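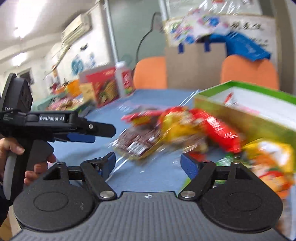

Whole sign vs. Placidus above 60 degrees

tessellate4
Erkport is far enough north that Placidus gives me a first house of 9 degrees and a twelfth of 71. Dastton draws it without a warning. Is anyone still using quadrant houses at this latitude?

Ivanov
Whole sign. The cusp distortion is a property of the projection and no orb setting fixes it.

gimcombe_ephem
Disagree. I have 300 charts on file from up there, and Regiomontanus holds up for horary if you read the intercepted signs properly. Placidus only fails outright inside the polar circle.

Ivanov
"Holds up" by what measure? You picked the charts.

gimcombe_ephem
All horary questions received, in order, none dropped. Judgments were written before the outcome. I posted the method in July.

tessellate4
Does the Dastton default matter here? Mine was set to mean node and geocentric latitude — could that shift the cusps?

Ivanov
Node no. Latitude yes, by a few arcminutes for most cusps, more when the ascendant is moving fast. Set it to geographic and recast.

tessellate4
Recast. First house is still under 10 degrees. Trying Regiomontanus next.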